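Home | News | Visits | Contact

27 July 2025
By the Multurard staff

The open day at Florach's site in Kindasthorpe ran 60 minutes. The group there gathers examples of door opening for a learning system called Magalhães. Most are made in simulation. An operator steers through a rendered hallway and each try is saved, good or bad. They had 500 in April and now have 4,000. Handles, door widths and floors are changed between batches. 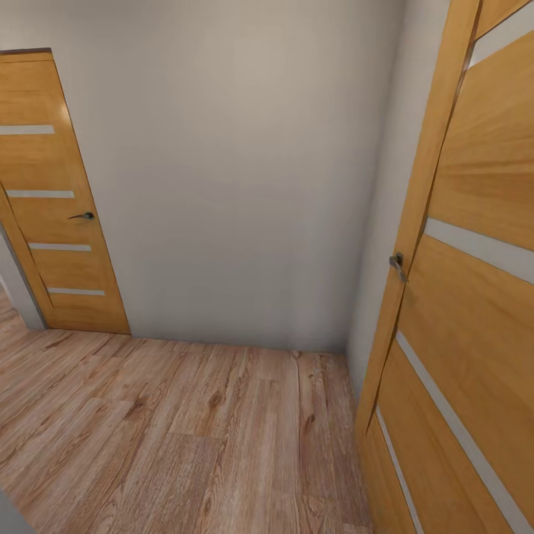
Oduya wrote in afterward to ask whether the failed tries are labeled by hand, and if so, who checks them.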